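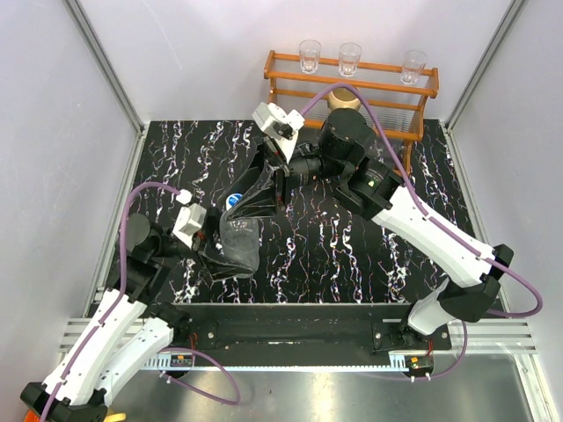

Georgia in the off season (the country, not the one with the peaches)

24 February 2019

I promised last time that I'd finally write up Georgia, and then I kept putting it off while I sorted out receipts, so thank you to everybody who wrote in to nudge me. The most common question by far was whether November is a silly time to go. It isn't! It's a grey time to go, in places, and a muddy time to go if you leave the pavement, but I'd do it again tomorrow if someone else paid for the flights.

A bit of geography first, and skip this if you know it. Georgia sits between the Black Sea and the Caspian without ever reaching the Caspian — Azerbaijan gets that bit. Russia is across the mountains to the north, Turkey and Armenia are to the south. The Caucasus runs right along the top, there's a lower range along the bottom, and most people live in the valleys in between. What that means for travellers is that the west side is damp and green, with mandarins and tea, and the east side is drier and has most of the vineyards. We had fog and drizzle in Kutaisi and then came out the other side of the hills into sunshine with our coats over our arms. Pack for both. I didn't, and I bought a very ugly umbrella.

The language is the part that threw me. It isn't related to Russian or Turkish or anything else I'd ever stumbled through, and it has its own alphabet, all loops and hooks. I learned to read the letters on the plane, more or less, and forgot half of them by baggage claim. It's still worth an evening of your time before you leave, because the minibus signs outside the bigger towns aren't always in Latin letters. Say "gamarjoba" for hello and "madloba" for thank you, and you'll get a smile even if you mangle them. Older people will often try Russian on you, younger ones will go for English. In the villages I mostly pointed.

Where we stayed. We had 13 nights altogether, and we split them between Tbilisi, Kutaisi and a village guesthouse in Kakheti called Flindano. Flindano has four rooms and one very long hallway, and the rooms share a bathroom between each pair (I know some of you feel strongly about this). The beds were good. The heating was a wood stove in the sitting room and a small electric thing in the bedroom, and by the second night I'd worked out that you leave the bedroom door open after supper. Breakfast was bread, white salty cheese, tomatoes, walnuts, eggs, a sour plum sauce, honey, and then more bread. Ask when you book if dinner is included, as it wasn't on our first night and we ended up walking down the road in the dark to look for a shop.

In Tbilisi we rented a flat on the left bank, up a hill I came to resent. If you have bad knees, look at a proper contour map before you book anything in Tbilisi! The listings all say "close to the metro" and they are, on the way down.

Now, getting around. The shared minibuses are called marshrutkas and they go pretty much everywhere for pocket change. They leave when they're full. Some of them have a timetable as well, and it's more of an opinion. We waited an hour for one and walked straight onto another with the engine running. If you're tall, try for the seat by the side door, and if you get carsick, take your tablet before you start climbing and don't leave it until the bends. The trains are slower and roomier, and I liked the Tbilisi to Batumi line very much, though in the end we only rode part of it. Book that one ahead.

For the mountains I did something I hardly ever do and paid for a driver, through a small outfit called Semeniuk. The road up to the north can close for snow or for rocks, and I didn't want to be the one deciding. They quoted us a price for the car and kept to it, they stopped whenever I squeaked at a view, and they turned us around when the cloud came down. I was disappointed for the length of time it took to see what the road looked like on the next corner. If you want the high villages, go in summer. I'd say that to anyone. November is for towns and wine and hot baths.

Oh, the baths. The old sulphur baths in Tbilisi are under those brick domes in the low part of the old town, and yes, they smell of eggs, and you stop noticing. You can go to the public side or hire a private room by the hour. We took a private room, and I paid extra for the scrub, which was a bit like being sanded. Bring your own towel if you don't want to rent one, and bring flip-flops. Drink a lot of water afterwards. I went 2 times in one week and would have gone again if my skin had been up to it.

Food could be its own newsletter. The cheese bread, khachapuri, changes from region to region, and the boat-shaped one with the egg in it comes from the coast. One between two people is plenty. The dumplings, khinkali, you eat with your hands — hold the knot at the top, bite a small hole, drink the broth, then eat the rest and leave the knot on your plate. We ordered 8 to start with and were given a look, and it was the right look, because we ordered the same again. Restis, a little café near our flat, did a bean stew in a clay pot with cornbread that I've been trying to copy at home ever since. Mine comes out grey. If anyone has a recipe that uses dried marigold, please send it on.

Then the wine. They've been making it for thousands of years, and the traditional way is in big clay jars buried in the ground, skins and all. The whites come out amber and taste a bit like tea. I wasn't sure at first glass and was very sure by the third. In Kakheti it's poured for you at all hours, homemade, and your glass will be filled again the moment it's low, so sip if you're planning to do anything after lunch.

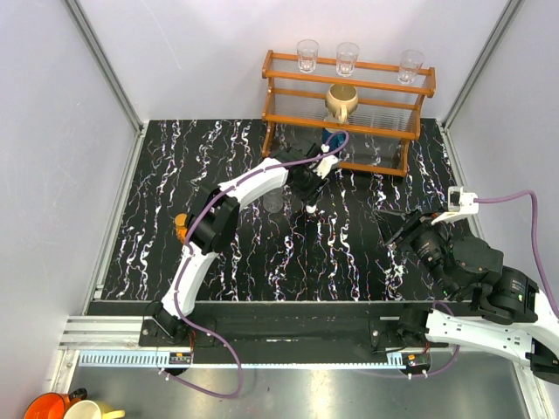

Three clear glasses along the top of the rack.

Toasts are a serious matter, by the way. At a proper supper one person leads them, and you don't just swig in between. You wait for the toast, you listen, and then you drink. They can run long. Ours covered peace, parents, people who've died, neighbours, and the harvest, and I think possibly the harvest a second time.

Money and practical bits. The currency is the lari. Cards were fine in Tbilisi and Kutaisi and no use at all in the village, so take out cash before you head east. Tap water didn't bother us, but ask where you're staying. Cover your shoulders and knees in churches, and women should have a scarf handy (most churches keep a basket of spare ones by the door). The street dogs with a coloured tag in the ear have been vaccinated, and they'll walk you around half the city if you let them. Check the entry rules for your own passport before booking, as I can only tell you how it went with mine.

I used the Iketwood fold-out map the whole way and recommend it, apart from the Kutaisi inset, where the market is marked on the wrong side of the river. I've drawn a big arrow on my copy. If you want to borrow it, reply to this email and I'll put it in the post, as long as you promise to send it back before summer. Next issue will be the Armenian leg, including the night train and what I did with the umbrella.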